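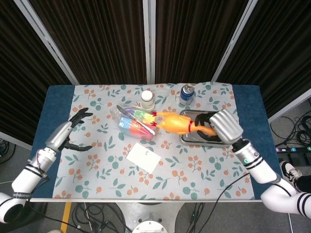

Notes for Temdale open day, second talk, 20 min

Welcome, thank Babak Mohammadi for the room. Say where the exits are.

Start with the hands. Two arms, one black multi-fingered hand on each. The rubber chicken is the item people ask to hold, so pass the spare along the front row.

Talk through the table items – can, bottle, bag, tray. Hard shapes first, then the bag. Soft plastic is harder to grip.

Figure to give: 2,786 grasps logged since June. Pause here.

Farzad Shahbazi takes over for the live part, 4 tries. Stay behind the tape.

Questions. Cidness group leaves at 2.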